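December 22, 2023
Bench 2, overhead camera and cable routing, continued

Picking up from Tuesday's page. The question is still whether the single overhead camera is enough for the toy kitchen tasks, or whether we have to add the side view that Milan has been asking for. The second question, which has eaten most of the day, is what exposure setting we can live with at the arm speeds the Koster controller now allows.

Setup as left by Adi. Arm at the far side of the white table, overhead camera looking straight down, gripper cable in the new loop (one clip on the arm side, slack thrown to the right). Props on the table: colander, toaster oven, toy fruit. Controller is the Koster unit, firmware unchanged. The Braton controller is on the shelf with its power supply and goes back on in the new year for the second half of the comparison.

Overhead camera, first pass. Auto exposure on, ceiling lights only. Static frames are fine. The fruit pieces separate well from the white surface in color, except the pale yellow one, which sits close enough to the table in brightness that the segmentation mask comes and goes. Saturation threshold lowered one step. Mask is now stable on the pale piece but picks up a fringe on the metal ring of the joint housing when the arm passes under the light. Left it there for now and masked the arm out from the joint angles instead, which was planned anyway.

Moving frames are the problem. At the slow speed preset the gripper is readable all the way through a reach. At the medium preset the forearm smears toward the wrist end, and the gripper is lost for most of the transfer. The upper part of the arm stays sharp enough, as expected from the geometry: same angular rate, shorter radius.

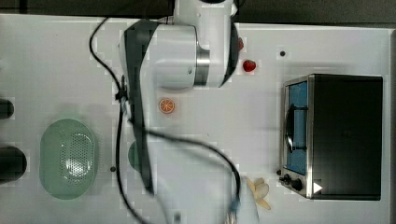

Fixed exposure next. Went down in steps until the wrist was usable at medium speed, and the picture was by then too dark for the oven door. The glass and the dark handle merge and the handle detector returns nothing. Raising gain brings the handle back along with enough noise to upset the fruit masks. There is no setting with the present lights that serves both. Ewan's two panel lights from the Ernthorpe bench would probably cover it. Asked him; he can spare them after the holidays.

Compression is also worse than it needs to be. The stream is going through the recorder default and the flat white areas come out with a faint grid over them. Harmless to a person looking at it, less so to the edge filter, which finds weak lines on an empty patch of table. Switched one run to the high bitrate profile. The false lines dropped out and the files grew by a factor nobody at Skornedell will thank us for. Tamara suggests recording high and recompressing after the masks are computed. Reasonable. To be tried.

Occlusion. With the arm coming in over the top of the table, the upper link covers whatever is behind the joint housing, and the forearm covers a strip down the middle that moves with the reach. Small pieces placed near the base disappear completely in some poses. I had assumed we could always get them back by waiting for the arm to clear, but the planner wants a position at the start of the move, and if the arm is parked over the piece there is none to give. Two ways out: a park pose folded to one side before every detection, or the side camera. The park pose costs time on every cycle. The side camera costs a mount, a calibration and another stream to keep in step. I lean toward the park pose for the comparison runs, where both controllers pay the same price, and the side camera for anything after.

Cable. The loop is better than last week's straight run, which pulled at the gripper connector whenever the wrist rolled past its middle range. Rolled the wrist slowly through full travel at three reach distances with the new routing and saw no tension at the connector. It does hang into the camera's view, and at low reaches it crosses over objects on the table. The mask from the joint angles knows nothing about the cable, so it comes through as a thin black object, and twice it was joined to a fruit mask and moved the grasp center off to one side. Second clip ordered, to go further down the forearm. Godelieve would prefer a sleeve. A sleeve will be stiffer at the elbow, but I have no objection to trying both.

Grasp runs, Koster controller, parallel gripper, slow preset, park pose before each detection. 46 attempts on mixed toy fruit, 9 failures. Most of the failures were on the flat pieces. The fingertips come down on the table before they close under the edge, the force limit trips, and the controller stops. Lowering the approach speed in the last stretch helped in the few tries I made, not counted above. Softer fingertip pads would be the proper fix. The solid pieces gave little trouble once the grasp center was right.

Controller notes. Stop behavior is clean: no overshoot I could see on the joint log, and recovery from a force trip takes one command. The log itself drops samples when the camera stream is being written to the same disk. Found 2164 missing in the longest run, all in bursts. Moved the joint log to the second disk and the gaps stopped. Earlier logs from this week should be checked before anyone uses them for timing. Milan has the folder.

Open items
Panel lights from Ewan, then repeat the exposure steps at medium speed.
High bitrate recording with later recompression (Tamara).
Second cable clip, and the sleeve if Godelieve can find the right diameter.
Soft pads for the flat pieces.
Check joint logs for gaps (Milan).
Swap to Braton, same park pose, same object set, same order of placement.

Arm parked and powered down. Camera left mounted, please do not move the bracket, the calibration from this morning is still good.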